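Section 12. Setting Up Home Charging and Departure Timers

The sales sheet for the Ceviton says you can plug in and forget about it. You can try that. Most owners who do so end up with a full battery at two in the morning, a bill at the wrong rate, and a cold cabin at seven. Set the timers by hand the first time, then decide how much you want to leave to the car.

Before you start

You need a wall unit that is already wired and tested. The procedure was checked with the Umstead wall unit. Other units should work, but "should" is the word their makers use too, so confirm yours on a day when you don't need the car.

CAUTION: Do not use an extension cord or a plug adapter, even one sold as suitable for vehicle charging.

12.1 Setting the charge limit

1. Park, shift to P and leave the car switched on.
2. On the center screen, open Vehicle, then Charging.
3. Tap Limit and drag the slider to your daily figure. The factory setting is 100 percent, which looks good on the range display and does the battery no favors. Start at 50 percent if your daily drive is short.
4. Tap Save. If you back out with the arrow, the old value stays and no message appears.

NOTE: The range figure beside the slider is an estimate. It assumes mild weather and a patient driver. 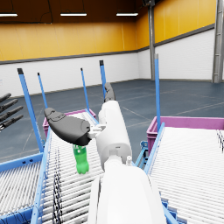

Robot arm and green bottle at the roller conveyor (computer rendering)

12.2 Setting a departure time

1. In Charging, tap Timers, then Add.
2. Enter the time you expect to leave. The car works backward from it to choose a start time.
3. Pick the days. "Every day" includes holidays.
4. Turn on Preheat only if the cable will be connected. Without it, the heat comes out of the battery.
5. Enter your off-peak hours. The option marked Smart Rate is supposed to fetch these for you. Compare what it fetches with your bill before you trust it.
6. Lock the car and wait until the charge port light turns from white to slow blue.

If the light goes solid green, the timer has been ignored and the car is charging now. Check that the wall unit doesn't have a schedule of its own. Two schedules don't cooperate. Turn one off, preferably the one in the wall unit.

12.3 Phone app

The Zedatbridge app can change the limit and the timers, but changes may take several minutes to reach the car. A check mark in the app means the request was sent. It does not mean the car received it. Look at the start time on the center screen before relying on it.

12.4 Error messages

Code 58: Cable not locked. Unplug, look for dirt in the port, plug in again.

Code 652: Wall unit not responding. Switch it off at the breaker, wait a minute, switch it back on. If the code returns, call an electrician. Updating the car's software is often suggested and seldom helps.

CAUTION: Never pull on a cable that will not release. Use the manual release described in Section 14.

Text revised 2021-08-21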